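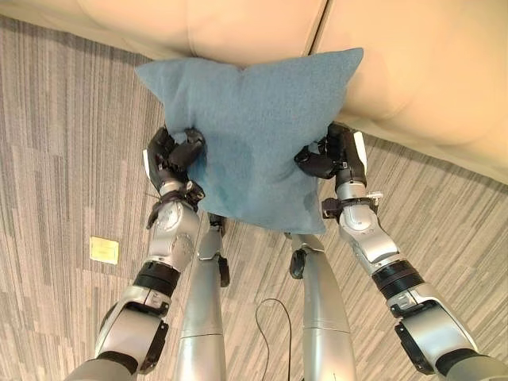

Moving my recordings off the old laptop, at last

Jul 21, 2025

I have been putting off this post since February, mostly because I wanted to be able to say the job was finished, and it isn't, quite. But a couple of you wrote to ask how I was getting on with the audio player for the fiddle recordings, so let me tell you where things stand.

For anyone new here: I have 353 recordings of tunes, most of them made in kitchens and back rooms over the years, and I wanted a page where my family and the people I play with could listen to them without downloading anything. I am not a programmer by trade. I learned enough JavaScript to be a nuisance, and I get by on stubbornness and a lot of tea.

My first version was as plain as you can imagine. I put every recording on one long page, each with its own little audio player, the kind the browser gives you for free. It worked beautifully on my desk, where I was testing it with 7 files. Then I added the rest and my sister opened it on her phone. She waited, and she waited some more, and then she called me to ask if the website was broken (she was very kind about it). What I hadn't understood was that the browser was reaching out to every one of those files as soon as the page opened, just to find out how long each one was. That is a lot of reaching out for somebody who only wants to hear one reel.

The fix for that part was a single word. There is a setting on the audio tag called preload, and if you set it to "none" the browser leaves the file alone until somebody presses play. I felt a bit silly, but also delighted! The page came up right away, even on my sister's phone. The only thing I lost was the length of each tune showing beside the play button, and I missed that more than I expected. So I wrote a small script that goes through the folder on my own machine, reads the length of each recording, and saves them all into a text file along with the titles. The page reads that one file and fills in the times by itself.

After that I got ambitious and threw out all the separate players. Now there is one player that stays at the bottom of the screen, and the tunes are a plain list above it. You tap a title, the player gets handed the new address, and off it goes. I called the whole thing Menon, for no reason except that I needed a name for the folder and I liked the sound of it.

The trouble I am still chasing is skipping ahead. The recordings live with a small hosting company called Cenbridge, and when I dragged the slider to the middle of a long session recording, it would jump straight back to the beginning. I blamed my own code for 3 whole evenings. I rewrote the slider twice. In the end I asked Tomás Ó Ceallaigh, who plays flute with us and knows much more about servers than he lets on, and he asked me whether the server was answering range requests. I had never heard of them. He explained that when you skip ahead, the browser asks the server for just a piece of the file, starting partway in, and if the server doesn't know how to do that it sends the whole thing from the top. He had me look in the network tab for a 206 response. All I had were 200s, one after another.

So that is the state of things. Cenbridge say it is a setting they can change on my account, and they were perfectly pleasant about it, but I'm still waiting. In the meantime I have copied 55 of the longest recordings over to a second host, Bosent, where skipping works just as it should. It does mean my list of addresses is a muddle, with some pointing to one place and some to the other – I'll straighten that out once I know which one I'm keeping.

Next on my list is remembering where you stopped, so you can close the page halfway through a session and come back to it later. I think I can do that by saving the time in the browser's local storage every few seconds, but I haven't tried it yet. If you've done something like it and ran into problems, please leave me a comment. I'd also be glad to know if the play button looks too small on your phone. My sister says it does.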